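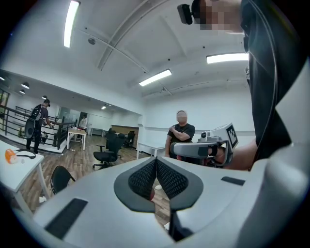 Hi Clotilde,

I owe you the November update on the Requena recipe project, so grab a coffee, because there's a fair amount in it. The short version is that the collecting is nearly done, the typing is behind, and the printing money you gave us hasn't been touched yet.

We now have 172 recipes in hand. When I wrote the application I put down 101 as our goal and worried that was cheeky, so you can imagine how I feel! Most of them came in on paper (index cards, backs of envelopes, one on the inside of a flour bag) and the rest were told to us out loud while one of us scribbled. The soups and stews chapter is far too fat. The bread chapter is thin, and I'd love more of the everyday loaves, but people keep giving me their holiday baking, and who am I to turn down a honey cake.

Vy Ông has been wonderful. She took over the phone calls in the summer and she is so much better at them than I am. I ask for a recipe and get a recipe. Vy asks what people ate when they were sick as kids, and an hour later she has three dishes and the whole story of somebody's aunt's boarding house. We've decided to run those stories alongside the recipes in smaller type, which does change the page count. The draft layout is at 342 pages right now, and that's with the stories trimmed hard. I know we said we'd keep it slim. I'd like to talk to you about whether we go to 2 volumes or just cut the soups.

Now the part that isn't going so well. Testing is slow. We promised that every recipe would be cooked at least once by a person who had never made it before, and I still think that's the right rule, but "bake until it looks done" and "a good handful" have given our testers a lot of grief. The dumplings have been sent back over and over. I've started calling the families to measure their handfuls with a kitchen scale, and they've been very patient with me.

The typing is the other sore spot. Jovano, who we hired for the transcription, had trouble with the older handwriting and sent a big batch back with blanks in it. They've been nice about it and didn't charge us for that batch. Vy and I are filling in the gaps in the evenings, usually after 8 p.m., so if you get emails from me at silly hours that's what's going on. I've also asked Denomen for a printing quote in both sizes and I'll send it over as soon as it lands.

On the budget: travel is a little under, postage is over (all those cards going back to their owners by tracked mail, which I insisted on and would insist on again), and I'd like your okay to move the leftover travel money into postage. It doesn't change the total.

What's next is finishing the bread chapter, getting signed permission from the last few families, and picking a cover. Vy wants plain blue cloth. I want the flour bag. We may need you to break the tie.

Call me any morning before ten, I'm always at my desk then.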